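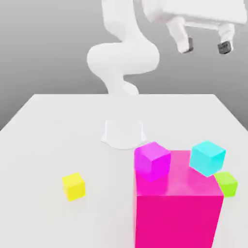

Part-time weekend baker wanted at Cabrera

Hi, I'm Maribel Grajales and I run Cabrera, the little bakery on the corner next to the shoe repair place. I'm looking for someone to bake with us on weekends starting in September, and if you like early mornings (or can at least put up with them) I'd love to hear from you!

Some background. I opened with one oven and a folding table, and for the first year it was just me and the radio. There are three of us now. Fatima Amadi does the breads and most of the ordering, my cousin runs the counter, and I do pastry and whatever else needs doing. Weekends have gotten busy enough that I end up shaping rolls with one hand and boxing cakes with the other, so it's time for a fourth person.

The shift is 4 a.m. to 11 a.m. on Saturday and Sunday. You'd start by getting the rolls and the guava pastries in, then move on to cookies, quick breads and the cake orders. Once we open at 7 you'll mostly stay in back, but when the line gets long we all go out front and bag things up. There is dish washing. We take turns.

Pay is $19 an hour to start, plus a share of the tip jar, and you take home a loaf of whatever you want at the end of the day. We go over pay after 3 months.

I don't care if you went to culinary school. I didn't! What I'd like is somebody who has baked in quantity before — a restaurant, a school kitchen, a church that feeds a lot of people, all fine. You need to be able to lift a 50-pound flour bag and be on your feet the whole shift. Spanish is a plus with our regulars but you can pick it up as you go, my cousin will teach you all the bad words first.

You'll need a food handler card by your first shift. If yours has run out, tell me and I'll pay for the class.

To apply, come by any Thursday after 2 p.m. and ask for me or Fatima. Bring a résumé if you have one, or just a page about where you've worked and the best thing you've ever baked (I really do read that part). If I like what I hear I'll ask you back for a paid trial morning, same hourly rate, and you can see if you like us too.

Please don't call before noon — the phone is by the mixer and I can't hear a thing. Street parking is free until 8 on weekends, and the back door sticks, so knock hard.

Maribel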